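Section 3. Setting up the Grosuden multi-cooker

3.1 Choosing a place

1. Stand the cooker on a flat, dry table or counter that can take heat.
2. Leave room on both sides so that you can reach the two side handles.
3. Keep curtains, paper and plastic bags away from the lid.

CAUTION: Do not lift the cooker by the lid knob. Use both side handles, and only when the cooker is unplugged and cool.
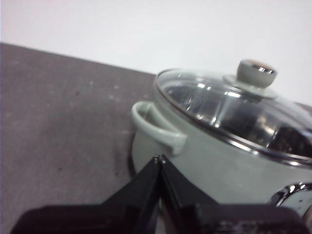

4. Check that the cord reaches the wall outlet without being pulled tight. Do not let it hang over the front of the table.

Note: Model 364 and Model 700 are set up in the same way. The cord is packed in a separate bag.

3.2 Cleaning before first use

1. Take off the lid by its knob. Wash the glass and the metal rim in warm soapy water, then rinse.
2. Wipe the inside of the pot with a damp cloth.
3. Wipe the outside and the control panel with a cloth that has been wrung out well.
4. Dry all parts and put the lid back. It should sit level all the way around.

CAUTION: Never put the body of the cooker in water or under a running faucet.

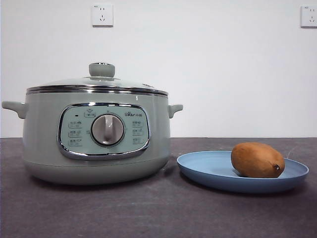 Fig. 3-2. Cooker with lid in place, plate to one side.

3.3 First heating

1. Pour in water to a depth of one inch and close the lid.
2. Make sure the dial is at OFF, then plug in the cord.
3. Turn the dial to the setting you want. See Section 4 for cooking times.
4. Let the water boil for five minutes. A faint smell is normal the first time.
5. Turn the dial to OFF, unplug the cord and let the cooker cool before emptying it.
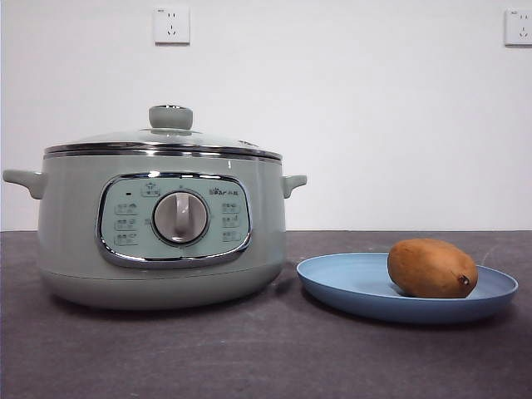
Settings are chosen with the dial only. Hold the raised grip and turn it slowly. The icons are printed to the left and right of the dial, with one more near the top left of the panel, so stand where you can read both sides before you turn it. If the dial feels stiff, unplug the cooker and see Section 6.

Revised 30 May 2019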